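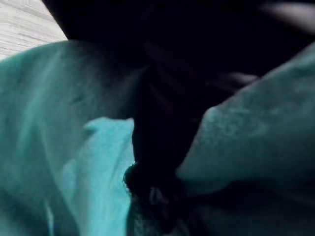

Comparison of Two Leave-In Conditioners on Dry Hair
Project report, Hair and Cosmetic Science elective

1. Aim
To compare how much two leave-in conditioners, Uditz and Pascu, reduce combing force on bleached hair swatches.

2. Materials
Human hair swatches, 20 cm long, bleached once with Mudireo powder. A fine-tooth comb fixed to a spring gauge. The swatches, 32 in all, were split evenly between the two products.

3. Method
Each swatch was washed with Brirora base shampoo, which contains no silicone. Product was applied by syringe at 2 mL per swatch and worked in from root end to tip. Swatches hung for 14 hours at room temperature. Peak force was read on the first comb stroke, before and after treatment.
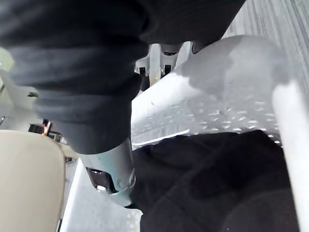
4. Results
Both products lowered peak force. The drop was larger with Pascu, mainly in the last third of the swatch. Uditz left less residue on the comb. Two readings were discarded when the gauge slipped in its clamp.

5. Limitations
Humidity was not controlled. All hair came from one supplier.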